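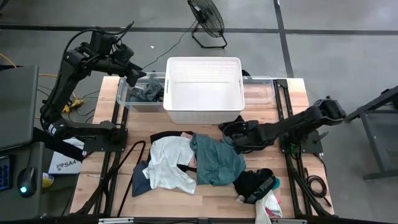 Laundry on a wooden tabletop, with one dark gray garment in the clear bin behind it.

Why Does Cloth Wrinkle?

Cloth is made of yarn. Yarn is made of fibers, which are long, thin hairs twisted together. Cotton fibers come from a plant. Wool fibers come from sheep. Polyester fibers are made in factories.

Each fiber is built from very long molecules called polymers. In cotton the polymer is called cellulose. The chains lie side by side, and weak links called hydrogen bonds hold them to their neighbors.

What water does

Water gets in between the cellulose chains and breaks some of the weak links. The chains can then slide a little. When the cloth dries, the water leaves and new links form. If the cloth was bent at that moment, the links hold the bend in place. That bend is a wrinkle.

This is how a cotton shirt left in a heap after washing dries with creases. The same shirt dried on a hanger has fewer of them.

What heat does

Heat makes the chains move more. An iron uses heat, pressure and often steam. Steam loosens the links, and the flat plate presses the cloth smooth while it dries.

Water boils at 100 degrees Celsius at sea level. A cotton setting on an iron can reach 200 degrees Celsius. Polyester softens and can melt if the iron is too hot, so it needs a lower setting. An adult should do the ironing.

Why some cloth stays smooth

Wool fibers are naturally curly and act like tiny springs. Polyester takes in very little water, so washing does not loosen it much. Some cotton shirts are treated with a chemical that ties the chains together with stronger links.

Test it

You need 2 squares of the same cotton cloth. Wet both. Crumple one into a ball and lay the other flat. Leave them until Sunday, or until they are fully dry. Open the ball and compare the squares.

Words to know

Fiber: a long, thin strand.
Polymer: a long molecule made of repeating parts.
Cellulose: the polymer in cotton, wood and paper.

Text by Michalis Makris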